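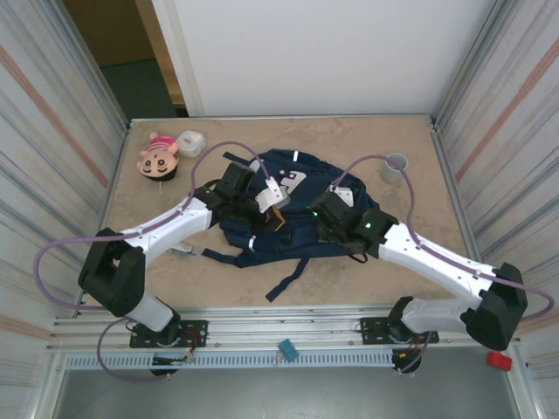 How many trials do you need before you can compare two gripper setups? Plan on 20 per setup, with the same object and the same starting pose each time.

Guides > Grippers > Soft goods
July, by Hwa-young Wi

Lay the bag flat and run the first setup at 95 percent finger opening. Log every grasp, including misses.

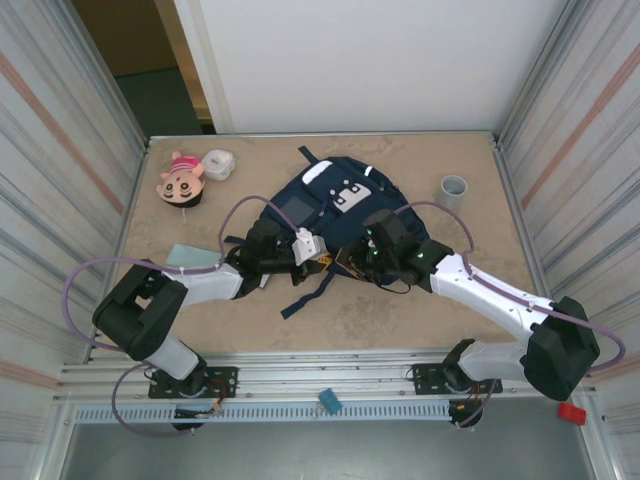

Finger pressure is the setting to change next. Lower it in 4 steps and repeat the set. Choose your contact points before you start and keep them. With one gripper on each side of the backpack, the strap trailing below them makes a handy mark for checking its angle. 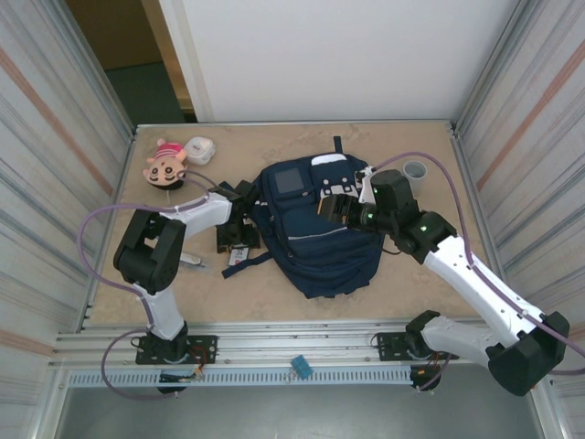
Morkden Gripper Test Team

Save both logs under one run number, such as 409, then swap fingers and start again.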